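# Two Hands, No Arm

The cheapest part of a robot arm to build is the end of it. Evaristo Sala reached that conclusion in July, after pricing the motors for the rest, and has spent his evenings since on a pair of grippers that are carried about by a person. Flilitz, as he calls the project, is built and tested in the shared workshop at Todusetti, on the ground floor below the mezzanine.

The principle is old. A person does the job with the tool, the tool records the job, and the recording is used later to teach a machine with the same fingers. The difficulty lies in the fingers, the markers and the camera mount, in that order.
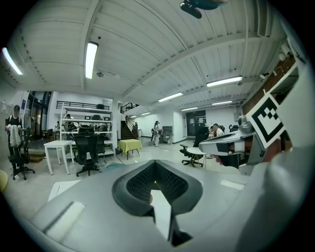
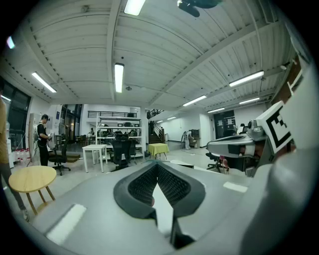
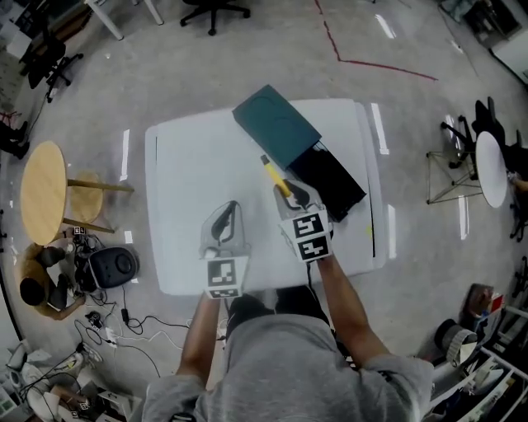 *Flilitz in use at Todusetti. First and second: the workshop from a gripper's own camera. Third: both grippers over the table, the right one closed on a yellow-and-black stick-like object.*

Sala's first fingers were rigid. They held a screwdriver well and nearly everything else badly. The present ones are flexible, with a textured inner face, and they fold a little way round whatever is put between them. He prints them himself. A finger takes 9 hours on the workshop's slower printer, and he will not use the faster one for it, having lost two sets to layers that parted at the root.

The material matters less than the orientation on the bed. Printed upright, a finger splits along its length after a few evenings. Printed on its side it lasts, but the texture comes out coarser on the lower face and has to be cleaned up with a blade. Lindsay Hoani, who shares the bench and does most of the software, would like them moulded. Sala has made one mould, which leaked.

The closing mechanism is a trigger linked to a rack and pinion. There is no motor in it. An early version had a spring strong enough to tire the hand in ten minutes, and tired hands make poor recordings, with the object dropped short or set down at an angle. The spring now fitted came out of a De Luca stapler. Sala bought the stapler for the purpose and regards it as dear for a spring.

## Markers

Each gripper carries printed square markers, black on white. Software finds the corners of a square and works out from them where the block is and which way it is facing. With markers on several faces of a block, at least one should be readable at most angles of the wrist.

In practice the print finish caused more trouble than the geometry. Glossy labels reflected the ceiling lights, and a marker with a bright bar across it is no marker at all as far as the detector is concerned. Matt paper cured this. It also picked up grease from the hands, so the labels are now treated as consumables and replaced when the edges turn grey. The blocks have a shallow recess to locate the label, and a new one can be fitted without repeating the calibration.

Calibration itself is dull work. The gripper is held still, turned, held still again, and so on through 30 positions. Hoani wrote a small program to supervise this and named it Stillness. It rejects any position in which the hand has drifted, and it rejects a good many. Resting the elbow on the table helps. So does doing it before coffee.

## The wide lens

The camera on each gripper has a very wide lens, and takes in the ceiling, the floor and whoever is passing as well as the fingers. Sala wanted a narrower one. Hoani argued that the surroundings are useful, as fixed things such as shelving and stair rails give the software something to measure its own movement against. The wide lens stayed.

It has a cost. The gripper body occupies a large part of every picture, and the object being handled is small in what remains. Moving the camera back shrinks the object further. Moving it forward puts it in the way of the work. The present bracket is the 2nd design and is a compromise that neither of them defends with much energy.

## What remains

The trigger linkage has play in it, enough that the recorded opening and the true opening differ when the fingers are nearly shut. Sala intends to measure the opening at the fingers instead, which means a marker on each finger and a redrawn tip. The mould will be tried again with a deeper flange.

The arm has not been started. Sala has a quotation for the shoulder motor pinned above the bench, dated 11 March 2020, and has not yet asked whether the price still holds.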